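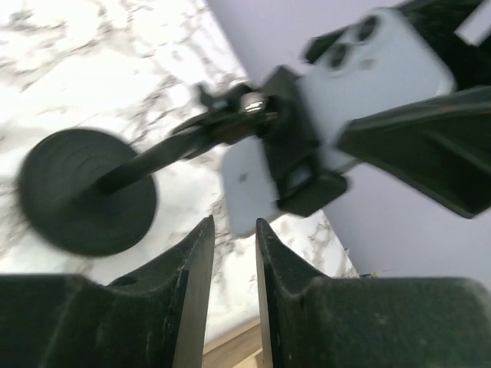

By Maren Prokopenko

Institutions that teach manipulation to robots have settled, for the most part, on a single measure of progress: the number of demonstrations recorded. The figure is easy to gather and easy to report. It is also a poor guide to whether a robot has been taught anything worth repeating, and programs that rely on it should reconsider the practice before they commit another year of operator time.

The Flakinar program at Witivthorpe offers a useful case. Its operators guide two-armed stations by remote control, and the recordings are used to train policies for ordinary tabletop work. By November the program held 1,925 recorded demonstrations, a total that appeared on the first page of its annual report. The report gave far less room to a second finding. When reviewers examined 300 of those recordings against a written standard, they marked 172 as containing at least one motion that an instructor would not wish a robot to copy.

Most of these faults were small. An operator paused in mid-reach to think. A gripper closed, opened and closed again on the same part. A second arm wandered while the first did the work. In every case the task was completed, and in every case the recording had been entered as a success.

It is tempting to treat such matters as noise that a large enough collection will absorb. Random error may well be absorbed. Habit is a different matter. Operators who learn the equipment together share their habits, and a policy trained on their work will treat a shared hesitation as part of the job.

Consider a phone held in the spring clamp of a small stand. A person at a desk would set or free the phone with little thought, one hand steadying and the other working the clamp. An operator directing two grippers must decide which arm bears the load, where the fingers may press without harming the camera lenses, and when each arm should let go. Those decisions are the substance of the lesson. A count of completed episodes records none of them.

The wrist camera view makes the problem plain to anyone who spends an afternoon reviewing it. The fingers occupy much of the picture, and the object is often seen only in part. An operator who also has a clear line of sight to the table may act on knowledge that the robot will never receive. The demonstration then teaches a motion without the evidence that justified it. Operators should be required, for at least a portion of every session, to work only from the views that the policy will be given. The Brindier guidelines, which Witivthorpe adopted in part, recommend this. The part that was not adopted should be.

Defenders of the present approach raise a fair objection. Review is slow, skilled reviewers are few, and a standard applied too strictly may remove the recoveries and corrections from which a robot learns to cope with error. This office does not propose that every imperfect recording be discarded. A fumble followed by a deliberate recovery has real value, provided it is labeled as such. The difficulty at present is that the fumble and the clean grasp sit side by side in the archive under one label.

There is also the question of hand guidance, in which the instructor moves the arm directly. It has fallen out of favor in many programs because the instructor's own body can block the cameras. The concern is legitimate for recording. For training the operators themselves, hand guidance remains the quickest way to learn what an arm can reach and where its joints begin to resist. Eight hours of it before any remote session would be a modest requirement.
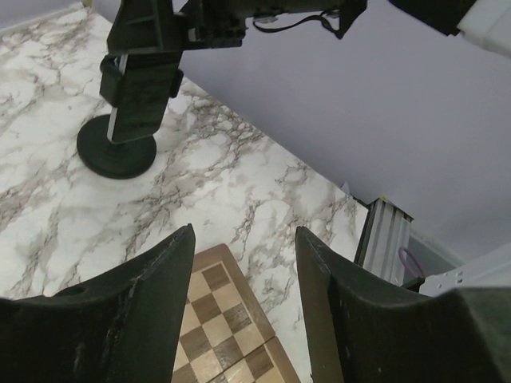 What programs should report

Funding bodies can correct much of this by changing what they ask for. A program should state how many of its demonstrations have been reviewed, by what standard, and with what result. It should state which views its operators could see. It should separate clean executions from recoveries, and it should disclose how many different people did the teaching.

Such a report would make some totals look smaller. Flakinar's own would shrink considerably. The managers at Witivthorpe have so far resisted publishing the reviewed figure alongside the larger one, on the grounds that other programs do not do so. That argument will hold only until the first sponsor asks.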